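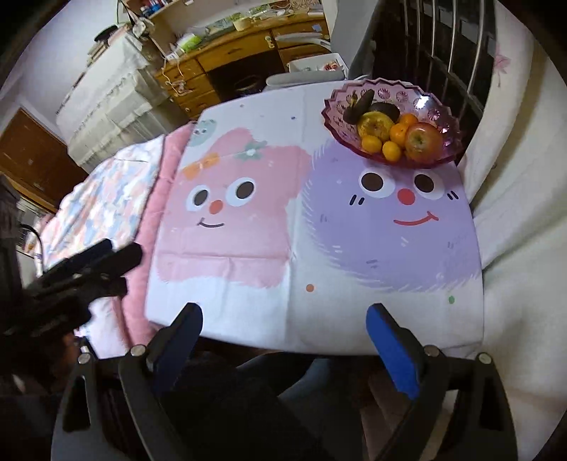
Can I use a home blood pressure monitor if I get dizzy when I stand up?

A home cuff is a very good thing to have for that, and your doctor will probably be glad of the numbers. Sit for five minutes and take a reading, then stand and take another after one minute and again after three. Write all of them down, along with how you felt, and bring the list to your next visit. If you faint, have chest pain or get short of breath, please call for help and leave the cuff in the drawer.

The Claltance upper arm monitor from Wustix is the one we've kept on our shelves the longest, and we're fond of it (you may have guessed!). It has big plain digits, one large start button, and a cuff that slides on like a sleeve, so you don't have to wrestle with it one-handed while you're already feeling wobbly. It shows your upper number, your lower number and your pulse, and it puts a small heart symbol on the screen when the beat seems uneven. That symbol isn't a diagnosis, but do mention it to your doctor.

It remembers 200 readings, shared between two people if you like, and it runs on four AA batteries, included. The standard cuff suits most adult arms. Measure around the middle of your upper arm before you order, and if you land over the limit printed on the size chart, ask us for the Grinosus wide cuff, which plugs straight in and costs $19. A cuff that's too tight will read high, and we'd hate for you to worry over nothing.

Comments

Lindalva Guimarães
Bought this in May for my mother, who has had faint spells since the winter. She does it all herself now, even the standing ones. Her top number went down to 110 on her feet and the nurse was very interested in that.

Mizanur Seneviratne
Nice clear screen, but the beep is loud at six in the morning. Can it be turned off?

Wickramasinghe Home Health
Hello Mizanur, yes, hold the memory button down until the little speaker disappears. Sorry about the early wake-up!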